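Plant Propagation, Session 2: Seed dormancy
Indthorpe Garden School, October 17, 2019
Notes by Britt-Marie Hedlund

Bring these notes to the potting shed session. The reading is chapter four of the course binder, except the section on orchids, which we skip.

## Dormant or just waiting

A dry bean in a packet is alive but resting. Give it water, air and a reasonable temperature and it grows. We call that seed *quiescent*. A *dormant* seed gets all the same things and still does not grow, until something else has happened to it first.

People mix these up when they write labels. If you sow a batch and nothing comes up, there are at least four possible reasons:

- the seed is dead
- the seed is dormant
- the seed is fine but the conditions are wrong (too cold, too wet, too deep)
- something ate it

Do not write "dormant" on the tray unless you have checked the others. A cut test takes a minute. Slice a few seeds in half and look for a firm, pale inside. Brown, mushy or hollow means throw the batch out.

## Types we cover

**Physical dormancy.** The seed coat keeps water out. Common in the pea family, also in mallows and geraniums. The fix is scarification: nick the coat with a file or rub it on sandpaper. Stay away from the scar where the seed was attached, as the embryo root usually sits close by. Some of these also respond to hot water. Pour water at 80°C over the seed, let it cool, leave overnight, and sow the ones that have swollen.

**Physiological dormancy.** The coat lets water in but the embryo is held back by its own chemistry. Many temperate trees and perennials need a cold, moist period. Mix the seed with damp sand or vermiculite, bag it, and keep it in the refrigerator. Dry seed in a cold refrigerator is only being stored – the moisture has to be there for the treatment to work.

**Morphological dormancy.** The embryo is not fully grown when the seed is shed. It needs warm, moist time to finish. Often found together with the physiological kind, for example in some magnolias and many of the buttercup family. Peonies may send out a root the first season and show no leaf until the next.

## The Drurken batch

Accession 3031 is the lupine seed Tormod Haugland collected at Drurken. It is a mixed lot and the coats vary a lot. Each pair gets one packet and sows it as follows:

1. Half the seed untreated, half nicked.
2. Soak both halves overnight in separate cups. Label the cups, not the lids.
3. Sow on the surface and cover lightly with grit.
4. Trays go on the Lindqvist bench at 16°C. The Hodano bench is too warm in the afternoon.

Check the trays every other day and write down new seedlings only. Pull nothing out. Last year several pairs recorded running totals in one column and new seedlings in the next, and the sheets could not be compared.

The cold-treated trays stay in the refrigerator until November. Tormod has the key.

## Terms to know

Imbibition, radicle, scarification, stratification, viability. Note that *viability* means the seed is alive, and *germination percentage* is what came up under one set of conditions. A dormant batch can score high on the first and zero on the second.

For next time, read the pages on light-sensitive seed and bring your record sheet, even if it is blank.

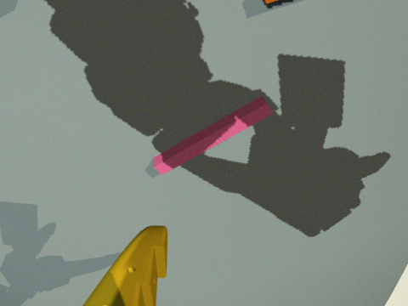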